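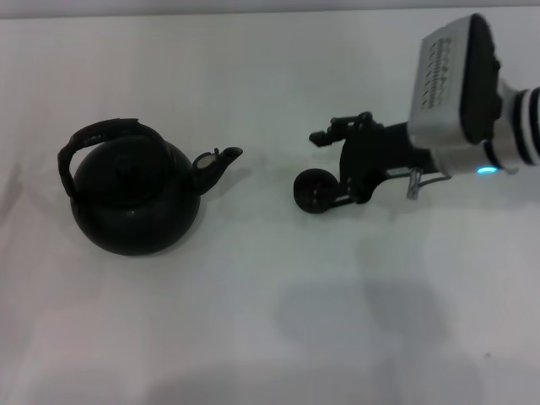

December, 7 a.m. Limescale runs, Kirent tap water, second batch.

Filled to 1000 ml, boiled, left to cool with the lid on, poured off. Repeated seven times. Hardness at the start was 334 mg/l as CaCO3, by the Sipos titration kit. Two blanks with deionized water gave no deposit I could weigh.

Scale from this batch is flaky and comes off with a plastic scraper. The Totivden batch was harder and needed citric acid - dried filters from that one are still in the desiccator, not yet weighed.

Endpoint color on the last titration was slow to turn. Buffer may be old. Make fresh before the Kunton samples.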